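I started listening to old devotional poetry on my phone during March, mostly on the bus, and I've been hooked ever since (my headphones have not survived). My grandmother had whole poems by heart and would recite them over the dishes, and I never once asked her what the words meant. So when I heard that a little press called Kikasside was putting out a free library of classical sermons, litanies and verse in English, I signed up the same night. 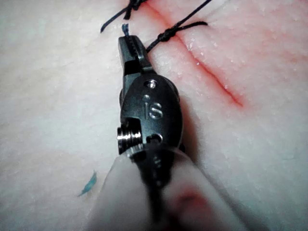 The person behind most of it is Shazia Abbasi, and she is a joy to talk to! We were on the phone for 80 minutes and I had planned for half that. She translates at her kitchen table before work, one page at a time, and reads every line out loud before she keeps it. "If I trip over it, so will you," she told me. Her first booklet, a set of night prayers, runs to just 11 pages, and it took her two years.

She's strict about notes, too. Kikasside puts them all at the back, so you can read straight through and go hunting afterward. I like that a lot, though I do lose my place.
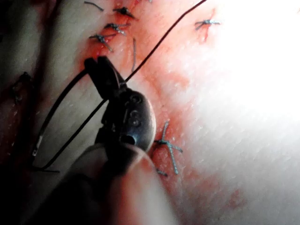 Thread held in or passing by the jaws of a surgical instrument.

There are eight titles up so far. Start with the short litanies, then try the letters from a teacher to his students, which are funnier than I expected (one is mostly a complaint about borrowed books that never came back). The long commentary can wait for a quiet weekend.

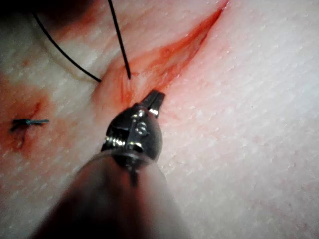
Can I print copies for my study circle?
Print as many as you like, as long as you keep the translator's name on the first page and don't sell them.

Shazia is working on a collection of travel prayers next, and I've already cleared a spot on my shelf.

Recent stories
Learning to read aloud again
A weekend at the Pruvus book fair
The Kakakhel family and their prayer books
Letters from Olo: fasting far from home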